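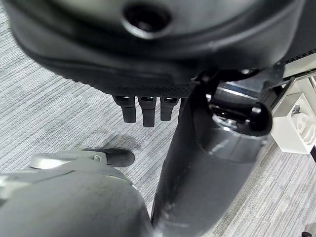

Black housing with a fine mesh band, over light grey carpet.

Belt or chain: what the Skoretti Illow gains and loses in its second version

Final drive is the part of a small motorcycle that owners think about least at the point of sale and most in the third year. Skoretti has sold the Illow with a chain from the start. The revised model keeps the engine, the wheels and the frame, and replaces the chain with a toothed belt supplied by Duan. The chain version stays on the price list for now at 1690 pounds, with the belt version slightly above it.

The two bikes are close enough to compare directly. Seat height, tank and brakes are carried over. The rear hub is new, as the belt pulley is wider than the old sprocket and needs a different carrier. The swingarm has been opened up on the left side to clear it, and a removable section in the upper rail lets the belt come off without cutting. On the chain bike that section is solid.

Weight changes very little. The belt is lighter than the chain, but the wider pulley and the bolted swingarm joint put most of it back. On the road the difference is in noise and in the first few degrees of throttle. The chain bike has a small amount of slack when the rider goes from a closed to an open throttle in second gear, and it can be felt through the footrests. The belt bike takes up the drive more softly. At 40 mph in top gear the chain can be heard over the engine, and the belt cannot.

Maintenance is where the figures separate. The handbook asks for the chain to be cleaned and oiled every 500 miles in dry weather, and more often in winter. The belt needs a visual check and a tension check at 2000 miles, with no oil at any point. Tension is measured with a simple spring gauge, which Skoretti does not supply in the tool roll. Too tight is worse than too loose — an overtight belt loads the gearbox output bearing, and that bearing is a crankcase-out job.

Grit is the known weakness. A stone caught between belt and pulley can damage the cords inside the belt, and the damage does not always show on the outer face. Skoretti fits a lower guard on the revised Illow, but the front edge is open. Owners who use farm tracks or unsealed lanes should stay with the chain.

Gearing is fixed on the belt bike. Chain owners can change the front sprocket by a tooth either way in under an hour, and Flastar lists both sizes. There is no second pulley size in the Duan catalogue.

Our belt-drive test bike covered 1085 miles between October and December, mostly on wet A-roads. Tension was reset once, early on, and held after that. The rear tyre wore evenly, and the pulley teeth showed light polishing on the drive side only.

Both versions are sold in black or dark green. The belt conversion is not offered as a kit for older bikes, as the swingarm and hub would both have to be replaced.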